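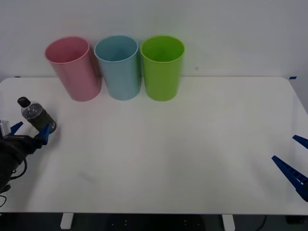
20 Mar 2024

It rained until lunch and then stopped, so after work I went to the allotment with my boots in a plastic bag. The soil was too heavy for digging. I pushed the fork in at the corner near the gate and it came out with a big cake of clay on it, and I put it back in the shed. Leonidas had told me this would happen. He has had his plot for many years and I have had mine since autumn, so I should listen to him more.

Instead I cleaned the shed. I found the string I bought twice, and a packet of broad beans which the previous tenant left behind. There is no date on the packet. I will put them in water tonight and see if they swell.

I am still thinking about the letter from Cliststead. They want to raise the rent for the plots to 50 pounds in June. For me this is possible, but Eirini says that some of the older people on the lower side will give up, and then the lower side will be all brambles, as it was before. She wants to write an answer and she asked me to check it. I said my English is not good enough to check someone's letter. She said hers is worse, and we laughed, but then I had to read it anyway. It was a good letter. I changed "we are disagree" to "we disagree" and I added one comma, and I am not sure about the comma.

On the way home I took the long road past the canal, because I wanted to look at the hedge in Lirnimwood again. The blackthorn is open now. Last week it was only small white points on the black wood, and today the whole side that faces south is white. The north side is perhaps a week behind. I stood there until my hands were cold. In my mother's village the almond trees do this in February, and each time I see blackthorn I have for one second the wrong country in my head.

I telephoned her in the evening. She wanted to know if I eat, and what, and who sells it to me. I told her about the beans. She says that old beans must stay in water for a full night and that I must not plant them with a waning moon. I looked in the calendar after and the moon is growing, so this is in order. She also told me that Chrysikopoulos, the baker, has sold his shop at last. I can remember the smell of the shop very well but I could not remember his face, and this made me a little sad while she was talking about the price of the oven.

Dinner was lentils again, with the end of the leeks. I made too much and there are two boxes of it in the freezer now.

Things for the weekend, if it stays dry: cut the grass path, take the broken glass to the tip, ask Leonidas if I can borrow his rake. The early potatoes are on the window sill and their shoots are short and dark, as the book says they must be. I have room for two rows. Eirini thinks I should wait until the first days of April, and Leonidas puts his in always on Good Friday, whatever the weather is doing. Good Friday is next week already. I think I will do one row with each of them and say nothing.

The beans are in a bowl next to the sink. I looked at them just now and three are floating.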